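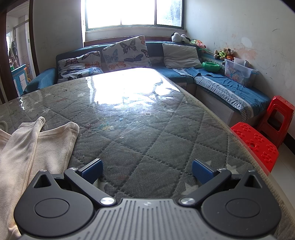

Table with a clear top over gray quilted cloth.

Gritlow Film Society
Frequently Asked Questions: Members' Screenings

Last revised July 17, 2022

Who may attend a members' screening?
Screenings are open to current members and their registered guests. Each member may register one guest per film. Guests under 15 must be accompanied by an adult.

How are the films chosen?
The program is set twice a year by the program director, Fathima Sivakumar. Members may suggest titles in writing until the end of February for the fall season. A suggestion is more likely to be taken up if a print or a licensed digital copy is known to be available for public showing.

Does the Society show recent releases?
Rarely. The program is drawn mainly from films that have completed their theatrical run, including silent films, studio-era dramas and work in languages other than English. Films not in English are shown with subtitles - dubbed versions are used only for the children's matinee.

What does a ticket cost?
Members pay $5 per screening. Guests pay the same price on their first visit and the posted guest price after that. Tickets are not refundable, but they may be exchanged for another film in the same season up to the day before the screening.

Where are screenings held?
Evening screenings take place at the Cidton, which has 900 seats on two levels. The balcony is reached by stairs only. Wheelchair spaces are on the main floor and should be reserved when the ticket is bought. Matinees are held in the Abeysekara Room.

May I enter after the film has begun?
Latecomers are seated at the back of the main floor. Entry closes 15 minutes after the start of the film.

Are there introductions or discussions?
Most evening films have a short spoken introduction. Discussions follow selected titles and are marked with a D in the printed program.

May members borrow films from the Society?
Yes. The Sukis Collection holds 1,237 titles on disc for home viewing. Members may borrow two at a time. Discs marked "Reference" may be viewed only on the premises.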